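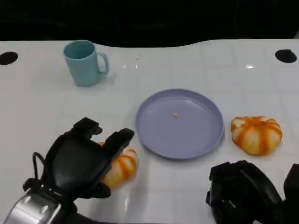 Figure 3. White tabletop with a light teal mug.

Articles > Distributed Ledgers > Section 4

Abstract Contents Figures References Cite

4. Coin Selection and Wallet Fragmentation

4.1 Background

A wallet on a UTXO ledger does not store a balance. It stores a set of unspent outputs, and the balance shown to the user is their sum. To make a payment, the wallet must choose which outputs to spend and, in most cases, create a change output for the remainder. The size of the transaction in bytes grows with the number of inputs, so the selection rule affects the fee even when the amount paid is the same.

4.2 Selection rules

We compared two rules. The first, largest-first, sorts outputs by value and adds them until the target is met. It gives short transactions in the near term but leaves small outputs in the wallet. The second is the bounded search of Navarro and Catacutan, which looks for a subset that matches the target closely enough to omit change, and falls back to a random draw when the search limit is reached.

Both rules were run in Lumbao, a ledger simulator written by the second author. Each simulated wallet began with 10 outputs and received deposits drawn from the same distribution. A run ended after 700 payments. Fee rates were held fixed within a run, so that differences in total cost reflect the inputs selected and the change outputs created.

4.3 Dust

An output is treated as dust when the cost of spending it exceeds its value. This threshold moves with the fee rate -- an output that is usable in a quiet period may be dust in a busy one. Under largest-first, the final wallets held a median of 811 outputs, most of them below the threshold at the highest fee rate tested. Under the bounded search the median was much lower, and the remaining outputs were more even in value.

Talavera notes that merging small outputs at low fee rates reduces later cost but links addresses that were previously separate. We did not model this privacy loss. Wallets that merged outputs did so only when the fee rate fell in the lowest 5 percent of the schedule; results for these wallets are reported separately in Section 5.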